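5th June, Skikthorpe bench

Second go with the Plornivo two-finger gripper on the Saha arm. Controller settings left as they were for the Hasivside one, so for once it's a fair fight.

The leaflet says 80 cycles with no drift. I don't believe it. I ran 25 picks on soft items and logged 5 drops, all of them on the plush toy. The old gripper dropped fewer, but it was slower and squashed everything it touched.

What bothers me more is the release. Fingers open, arm starts to lift, and the cloth comes up with it – not every time, just often enough to spoil a run. Opening wider helps a bit. Could be the finger surface, could be the bolt on the side catching the terry. I'd want to file that down before blaming the software.

Hard items: scrub brush fine by the handle, hopeless by the bristles. Steel bowl not tried properly yet, so no opinion, whatever the group chat says.

Loop time is 273 ms with the camera on. That's too slow to correct a slip, and a nicer gripper won't change it. We were promised a faster controller in August and I'll plan as if it isn't coming.

Next: same items, lower closing force, cloth folded the same way each time. If the drops stay where they are, the Hasivside one goes back on.

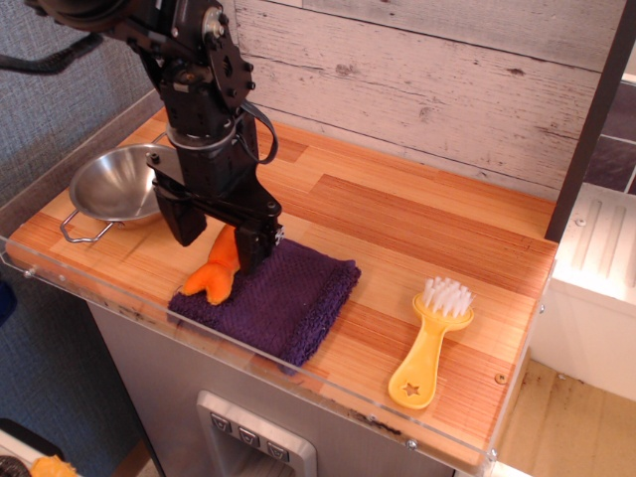
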